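The Fishing Test

My sister has a rule for babysitting: whoever lets the kids play with water has to clean up the water. I thought about that rule a lot this spring, because I spent two days in March watching robots try to do the kind of small, splashy, annoying jobs that fill up my own weekends, and I wanted to know how soon I can hand mine over.

The place is called Lusano, and it's on the second floor over a tile store. Kerstin Lindholm runs the manipulation team there (manipulation meaning hands, basically). I'd pictured a mock kitchen with a fake fridge and a robot in an apron. What they had going that week was a fishing game, the kind you'd set up for a four-year-old on the patio. Pick up the little net, get it over the fish, scoop, lift, don't drop anything.

I laughed. Kerstin let me, and then she asked what I do when I skim fat off soup. Or get a tea bag out of a mug, or fish a sock out of a full sink. Fair enough!
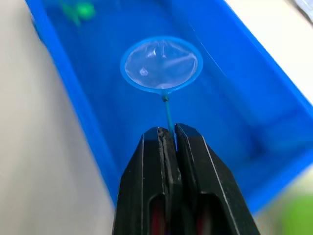

Holding a skinny handle sounds like nothing until you try it with two stiff fingers and no feeling in them. You and I roll a handle around without thinking. A gripper like this gets one pinch, and if the pinch is a little crooked, everything at the far end is crooked too. Then there's seeing. Clear stuff is miserable for cameras, and so is anything that bends light, so a see-through net is a pretty mean thing to hand a robot — and my house is full of drinking glasses and plastic wrap.

Arlo Pettigrew, who does most of the training, told me they'd logged 2211 tries at the game before I came. He wouldn't give me a success rate he'd have to stand behind. He did say the last 200 were a lot less embarrassing than the first 200, and that the worst days were the ones when somebody moved the tray a couple of inches.
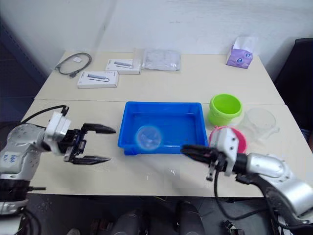 That moving-things problem is the one I kept coming back to. In my kitchen everything has moved since breakfast. Shanti Agarwal used to run a packing line at Skovach before she joined the team, and she says factories solved this years ago by bolting everything down. A robot on a line can do the same job all night because the job never changes. Put a cup on its side where a cup used to stand up, and you've got a new job.

So can they do chores yet? Some, slowly, with a person close by. I'd trust one to put dry blocks in a box. I would not trust one with my mother's gravy boat. Kerstin's own guess for a home machine that clears a table without help is 8 years, and Arlo rolled his eyes when she said it, though I couldn't tell in which direction.

I asked if I could have a go at driving the arms myself before I left. It took me nine minutes to pick up the net, and I dropped it twice.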